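Robotics in the Home, Unit 6
Handout: The Slipped Grasp (a failure we get to take apart!)

Read this before lab. Bring your notebook and the fault sheet from Unit 5.

Last time we looked at rigid objects, where a bad grasp usually tells on itself. The mug tips, the box drops, the force reading jumps. Fabric is much sneakier, and that's why I love teaching this week. A gripper can close on a fold, report a good hold, lift, and come up with one layer when it was supposed to have two. Or it can come up with a layer it was never meant to touch.

Our case is the Clusen bedding run from the Usville lab. The log holds 2,919 grasp attempts on blankets, clothes and bedcovers. In 54 of them the software recorded a secure grasp and then carried on with the next step while the fabric was already sliding out. We'll call these false holds. Two of the 54 ended in an emergency stop, and those are the ones we'll spend most of our time on.

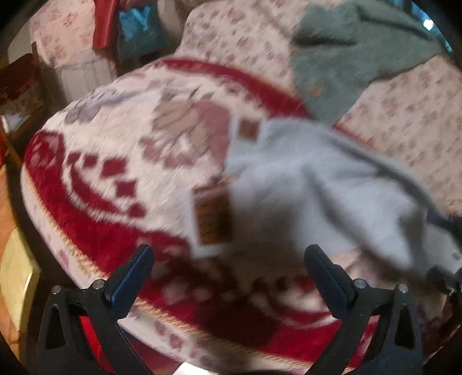 So what happened? In both stops the fingers went for the fringe at the border of a blanket. Fringe is wonderful for tricking a controller. It bunches up between the pads and keeps them apart, so the finger gap looks just right for a fold of thick cloth. The controller checked the gap and nothing else. Up went the arm, the tufts pulled through a few at a time, and the rest of the blanket dragged along whatever was lying on it.

The first stop was triggered by the load limit when the blanket snagged. The second was a person hitting the button, and they were right to do it. Please remember that when you're on button duty. If the cloth is going somewhere it shouldn't, press first and talk afterward.

Terms to know

False hold: the system reports a grasp that isn't there, or isn't good enough to lift with.
Drag-along: an object moves because it's resting on, or caught in, the thing being lifted.
Tug test: a short, slow pull after closing, with a check on the load before the real lift.

The Phan patch added a tug test. It caught most of the false holds when we replayed the log (very satisfying to watch), but it can still be fooled by a heavy pile, where drag-along makes the load look healthy. Try to work out why before you come in. Sketch the forces if it helps!

In lab

Load the Drodano viewer and open the two stop records. Mark the moment the fingers close, the moment slipping starts, and the moment motion ends. Then write down which signal you would have trusted at each point.

Keep hands, sleeves and lanyards clear of the fingers while the arm is powered. Fault sheets are due Sunday by 9 p.m.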